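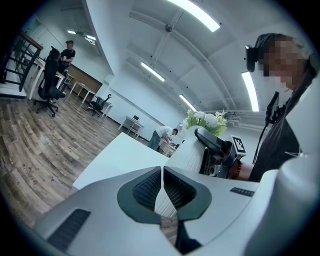

Aníbal Montoya reckons anyone planning a collection room should price the spares first and the grippers last, and that anyone who does it the other way round will be back on the phone to me by February. I used to argue with him. I've sold enough Tamayo pairs now that I've more or less come over to his side, so this page does things in his order, with a few detours of my own.

Tamayo hand-held gripper pair
Sold by Hadix, Nelbridge
Left and right hand, supplied as a matched set
Price on request (I know, I know - see further down)

What you get in the box

Two grippers, left and right. Two marker cubes, already fitted. One set of jaw pads in place and one set in a bag. Two cables with the short end and the long end labelled. A hex key, a printed set-up card and a carry case that is a bit too big for the parcel shelf of a small car, as I've found out more than once.

What you don't get is a headset, a recording pack, a table, or anything to put on the table. I mention it because the word "kit" gets used loosely in this trade and I've had people expect the lot. If you want a full station, say so when you write and I'll quote it as a station.

Spares, since we're doing this Aníbal's way

Pads come first. They're the bit that touches everything, so they're the bit that goes. We sell them in bags of 100, which sounds like a silly number until you've got several people at it all day, and then it sounds quite sensible. If you're a small lab with one pair, don't buy the bag! Ask me for a handful and I'll post them in an envelope.

Marker cards and cubes next. They get knocked, they get leaned on, and somebody will put a thumb right across the pattern and leave a greasy print. Wipe them with a soft dry cloth and nothing stronger. I'd keep one spare cube per gripper on the shelf. Please don't print your own on the office printer and glue it on - I've tried, the paper lifted at one corner, and I spent an afternoon wondering why the tracking had gone wobbly.

Cables last, and buy the good ones. The cheap ones work perfectly well until they're trodden on. The clip-on packs have a strain relief and I'd use it every time, clipped up on the chest so that the weight isn't hanging off the plug.

How many pairs do you need?

Fewer than you think, I'm afraid, which is a daft thing for me to write on a page that's meant to be selling them. Most people start by counting their staff and ordering a pair each. But somebody is always setting up, somebody is always checking files at a desk, and somebody has gone for a coffee. Count tables instead. One pair per table that will be in use at the same time, plus one spare pair for the whole room, and you're well covered.

If you've got a big room and only one table going, one pair and a good box of spares will do you for the first few months. You can always add to it. The left and right units are matched to each other but not to the station, so a pair bought later will drop straight in.
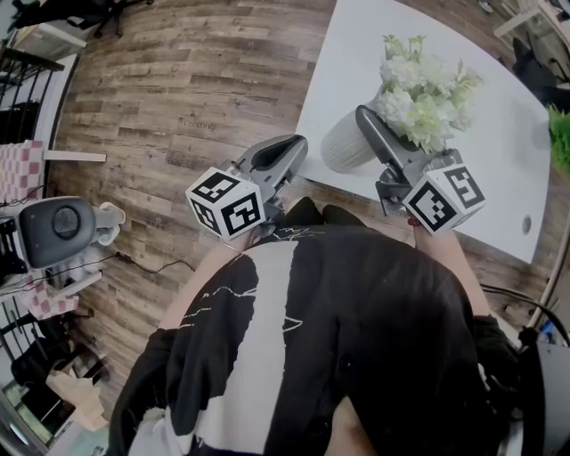 Then there's the space itself, and I'd budget for that before I got too excited about the hardware. You want a table you can walk right up to with both arms out and nothing behind your elbows. You want the leads lying where you can see them. You want light that stays the same all day, so think about blinds if there are big windows. None of that is dear, but it does all need doing before the first proper session, and it's the part that gets left off the order.

Props are the cheap and cheerful bit. Buy things you already have at home, in a few different shapes, and include something light and fiddly as well as the obvious mugs and boxes. Artificial flowers are brilliant, by the way. They look the same every morning and you can bend the stems back.

The money side

Right, prices. I don't put the pair price on the page because it moves with the order size and with what Tamayo is charging us that quarter, and I got fed up with people quoting me a number from a page I'd forgotten to change. The bits I can fix, I will:

Bag of 100 pads: £250
Spare marker cube, fitted at our bench: £2 to fit, plus the cube
Gastent floor case, takes two pairs and the leads: £271

The Gastent case isn't ours, we just stock it. I like it a lot. It's deep enough to shut without having to coil everything perfectly, and the lid stays up on its own. It's also heavy, so if you're carrying it up a flight of stairs every day you might be happier with the ordinary case that comes in the box.

For planning purposes I tell people to split the budget into what you buy once and what you keep buying. Grippers, tables, cases and desks go in the first pile. Pads, cubes, cables, storage drives and people's time go in the second. The second pile is the bigger one by the end of the year for everyone I've talked it through with, and the time is the biggest thing in it. If your funder only lets you spend on equipment, tell me early, and we can put a year's worth of spares on the same invoice as the grippers. That's perfectly above board and it saves you raising a dozen small orders.

Wearing them for a whole shift

I'm a bit evangelical about this. A gripper that feels like nothing when you pick it up at nine in the morning does not feel like nothing at half past three! Plan on swapping people over. Plan on proper breaks too, with a chair that has a back to it. The Tamayo handle is decent, and the trigger is light enough that my hand doesn't cramp, but I've got fairly big hands and I've had smaller-handed customers ask for the short-reach trigger. It's a free swap if you ask when ordering and a nuisance if you ask afterwards, as we have to open the body up.

Left-handers: there's nothing special to order. It's a pair, you'll be using both.

Try before you buy

We've got one demo pair at Nelbridge and it's usually on the bench by the kettle. Come and have a go. Bring whatever you'll really be picking up, even if it's awkward, as my mugs will tell you very little about your parts. If you can't get to us I'll post the demo pair out for a week and you pay the return postage. There's sometimes a queue for it.

Delivery and returns

Pairs are built to order, so allow a few weeks. Pads, cubes and cables leave the same afternoon if the order's in by noon. Unused pads can come back in a sealed bag. Grippers can come back if they haven't been opened up, and I do check the screws.

Repairs are done here, by me mostly. Send both halves of the pair even if only one is playing up, as I need to line them up against each other before they go home. Put a note in the box saying what it was doing when it stopped behaving. "Broken" on a sticky label is not a lot to go on, though I've had worse.

To order, write to the Hadix sales address with the number of tables, the number of people and whether you want the short-reach trigger. If you only know the first of those, send that and we'll work out the rest between us.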